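Saturday, October 29, 2022
Starch bench, back room

Great day. Long one, and I'm writing it up before I wash the last of the sieves, so excuse the handwriting if you're reading the paper copy.

Picking up from the June batches. Those of you who were in then will remember the paste that went stringy and wouldn't let go of the brush. I blamed the cooking. Vilhjálmur Baldursdóttir blamed the flour we'd cut it with, and I'm happy to report that Vilhjálmur was right and I owe a coffee. Pure potato starch, washed properly, gives a clear, slippery, beautiful paste that goes onto kozo tissue like nothing else I've used in this shop. I'm a bit giddy about it.

Starting point was a sack of Buthelezi's floury ones from the farm stand, peeled and grated on the coarse drum. Tried the fine drum first and it clogged almost at once. Coarse drum, plenty of cold water, keep it moving. The gratings go brown fast if you stop for a chat (I stopped for a chat). Doesn't seem to matter once the starch has been washed, but the first wash water is an ugly color and you'll think you've wrecked it. Keep going.

Wash schedule that worked:

Grate into cold water, stir by hand, strain through the muslin into the tall bucket.
Squeeze the muslin hard. Rinse the pulp a second time and squeeze again, there's still plenty in there.
Settle 30 minutes. Pour off the brown water slowly, stop when the white starts to lift.
Fresh cold water, stir up from the bottom with the flat paddle, settle again.
Repeat until the water on top is clear.

It took 7 changes this time, which is more than I wrote in June, but I was pouring off too early back then and losing the good stuff down the drain. The cake at the bottom of the bucket was bright white and squeaked under the paddle. If you've never handled wet potato starch, go and put your hand in bucket two before I dry it all. Push slowly and your fingers sink. Push fast and it's a wall. I spent far too long doing this. 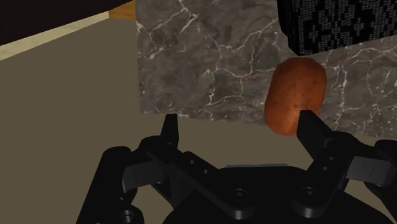

Dry weight off the first sack was 831 g after the trays had been in the warm cupboard. Second sack went through the same wash and took the combined total to 1,302 g. So the second sack gave a lot less. Same field, same sack size, same drum. I didn't weigh the sacks going in, stupid of me, so there's no proper yield to be had from any of this. Next time: weigh the potatoes before peeling, weigh the peelings, write it on the lid.

Paste tests next. Cooked small pots in the double boiler, starch stirred into cold water first and then brought up gently. There's a lovely moment when it goes from milk to glass, all at once, and you have to be stirring when it happens or you get fish eyes. Took it off the heat as soon as the spoon dragged, then pushed it through the horsehair sieve while still warm. One pass through the sieve was lumpy, two was good, three was silk. I'd call two passes plenty for book cloth and go to three for tissue.

Thin paste on tissue: superb. Brushes out flat, stays open long enough to nudge a repair into line, dries without a shine. I did the torn corners on the Tekley ledger offcuts and couldn't feel the join with a fingertip.

Thick paste on board: less exciting. It grabs well but pulls the board as it dries, and the test piece had a real curl by late afternoon, even under the small press. Wheat paste still wins for covering. I did try a half and half mix on the gray Weltent board and the curl was much milder, so there's something to chase there. Want to see it after a full week under weight before I say more.

Keeping: the June jars went watery on top in the fridge and so did last week's little pot. Stirring brings them back sort of, but the brush can tell. Cook what you need and make it fresh. The dry starch should sit happily in the Etis tins as long as the lids are on tight, and I've put a strip of masking tape on each one with the sack number.

Odds and ends:

The muslin has a hole near the hem. I folded past it today, but it wants sewing or replacing.
Whoever has the flat paddle's twin, please bring it home.
Pulp is in the compost bin outside. Vilhjálmur took some for fritters and swears they'll hold together without egg. Report expected.
Left sink is draining slowly. Please don't tip settling water down there, it sets like plaster in the trap. Use the yard drain.

Next session I want to try a batch from waxy potatoes, same wash, same drum, and cook the two pastes side by side at the same strength. Bench strips are already cut and clipped to the shelf. Labels still to write. Sieves now.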